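The Second Life of the Advance Copy

Every bound proof that leaves the offices of Ikumeck carries the same line on its cover: not for resale or quotation. The copies go out four months before a book is published, to reviewers, booksellers and a growing list of people who write about books online for no pay. What happens to them after that is mostly a matter of habit.

Ikumeck is a small press in Dalbridge with a fiction list and a shorter list of translated work. For a new novel it prints 200 advance copies. The cover is plain, the paper is thin and the text is uncorrected, so a character may change the spelling of her name halfway through. Reviewers are asked to check any quotation against the finished book. Most do. Some find the finished book never arrives, and they quote from the proof anyway.

Ten years ago the mailing list was short and nearly all of it was newspapers. Now more than half the proofs go to bloggers. The press asks for a link to the blog, a sense of what the person likes to read and a mailing address. It doesn't ask for follower numbers. A blogger who posts one careful review a month is more use to a translated novel than one who posts a photo of the parcel and moves on.

The trouble starts on the shelf. A blogger who accepts every offer can end up with 13 proofs for the same month and time to read 2 of them. The rest sit there, and after a while they turn into a kind of debt. Many book blogs have a post on this subject somewhere in their archives, usually under a title with the word guilt in it. The usual advice in the comments is to close the inbox for a season and read something bought with your own money.

Then there is the question of where the unread ones go. Selling them is frowned on, and a proof listed online before the book is out will get a seller struck from the list. Giving them away is a gray area that most publishers leave alone. Libraries generally won't shelve them. Charity shops take them without looking closely, so they turn up there next to the cookbooks.

In Marnham, readers have settled on a swap. It meets on a Wednesday evening in the room behind Bouzid, a cafe near the station, and the rules fit on a card by the door. Bring up to 4 books. Take home as many as you brought. Proofs are welcome once the finished book is in stores, and they go on a separate table so that people know what they are picking up.

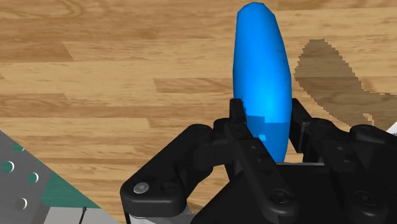

Blue on light-brown wood.

The proof table is the busy one. Part of the appeal is reading a version that no longer exists – the chapter that was later dropped, the ending before the editor's last pass. Regulars have been known to bring both editions and compare them over coffee. One thriller lost its entire prologue between proof and publication, and opinion in the room was that the proof was better.

Ikumeck has been moving toward digital proofs, which cost next to nothing to send and expire after a set period. Bloggers who read on a commute tend to prefer them. Others won't touch them, and the press still keeps a paper run for that reason. It plans to trim the run in November and put the savings into sending finished copies to people who have reviewed for it before.

That would suit the Marnham crowd less well. Finished books get kept.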